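4.2 Player welfare claims and what supports them

Clubs in the Teltevcombe league say their new return-to-play rules have cut repeat concussions. We are not convinced. The claim rests on reports filed by club staff, and the same staff pick the team for the next match. Parsa and Abbasi raised this problem when the rules were drafted, and the league's reply did not address it.

Of the 100 head knocks logged last season, only 20 had a note from a doctor with no tie to the club. Mekitz, a mid-table side, logged 7 in total, a strangely low count for a team that tackles as much as it does. A drop in reports may mean fewer injuries. It may also mean fewer reports, and the data cannot tell us which. 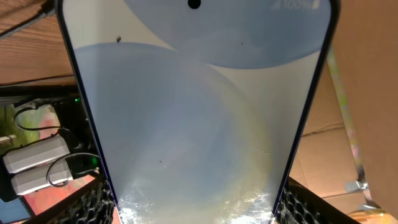 Figure 2. Thin white item with dark blue edges, held between two black gripper fingers.

4.3 Limits of the season data

Records before September were kept on paper and are nearly useless for comparison.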